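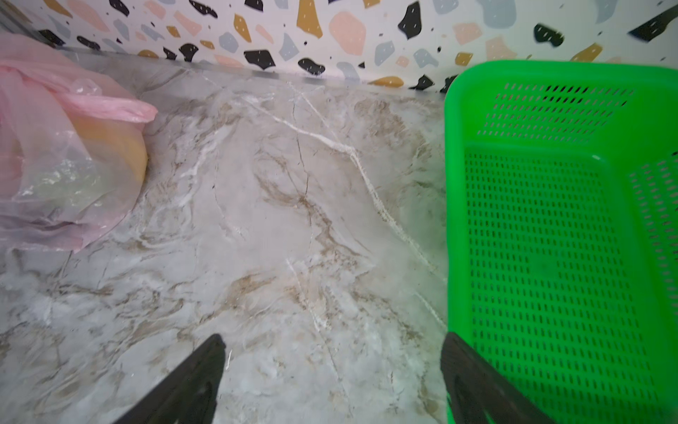

Marble-look counter, terrazzo-patterned backsplash.

Home | Guides | Kitchen | Cleaning | Contact

How to clean a counter without buying a "system"
By the Kimness desk, December

I don't trust any cleaner that comes in 2 steps. Start with a cloth, warm water and a drop of dish soap. Wipe, rinse the cloth, wipe again, then dry.

Find out what your counter is before you use vinegar. Real marble etches — a marble pattern tells you nothing.

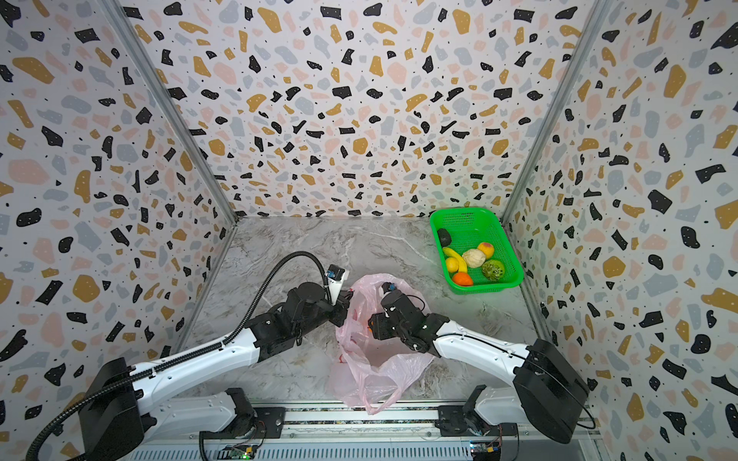 Terrazzo pattern on three sides, green basket in the corner.

Move baskets and wipe under them. For stuck food, lay a damp cloth on it for a few minutes, then use a plastic scraper. Skip the sealer until you know the surface takes one. Labels promise plenty.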